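Learning to love a big grey square

Shona Geddes has her lunch outside in all weather. When I ring her a bit after noon she is already on a low wall with a sandwich, looking across the concrete she has spent most of June thinking about.

"It's the space!" she says, before I've got a question out. "You walk out from between the offices and your shoulders drop. How often do you get that much sky in the middle of a work day?"

Shona is a landscape designer with Brona, a small studio that looks after outdoor areas for campuses and business parks. Her current job is the plaza at Domthorpe, which most of the people who work there cross twice a day and would be hard pressed to describe. She thinks that's a shame. She fell for it on her first visit, and she has been bringing colleagues along ever since to see if they fall for it too.

Her favourite thing is the paving. The slabs are large and grey, with thin dark seams between them, and she talks about those seams the way other people talk about old timber floors.

"They pull you along. You follow one with your eye and you're at the trees before you know it. Kadir reckons I'm obsessed, and he's right, but then I caught him walking down one heel to toe like a kid on a kerb."

Kadir Saraç is the engineer on the job, and he has his own soft spot for the place. 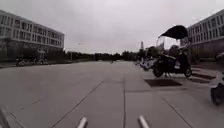

"People say concrete is cold, and I say come and stand on it under a cloudy sky," Shona goes on. "The colour of the ground and the colour of the buildings sort of meet. Then all that green at the far end looks twice as green. You couldn't paint it better."

So what will she change? Less than the client expected. The first brief asked for 43 planters spread over the whole plaza, and she talked them down to 6, all kept close to the buildings where there is planting already. The middle stays open. She also wants benches along the shadier edges, and a proper home for the bikes and scooters.

"I love the bikes, I wouldn't hide them for anything. They tell you people are here! But give them decent racks, and a bit of a roof for when it buckets down."

Before drawing anything she put a short survey around the offices and got 190 replies, which thrilled her. Plenty asked for somewhere to sit. One, from Nazmiye Güler on the second floor, asked only that the trees be left alone, and Shona has it pinned above her desk.

"She wrote that she looks at them while the kettle boils. That's the whole job, as far as I'm concerned — somebody's kettle view."

There is talk of an evening concert once the benches are in, with room for some 200 people on folding chairs. Kadir is keen. Shona is keener, and has been out clapping her hands at different spots to hear what comes back off the walls.

"Great echo near the corner," she reports, through the last of the sandwich. "Terrible for speeches, gorgeous for a trumpet. Do you know anyone who plays?"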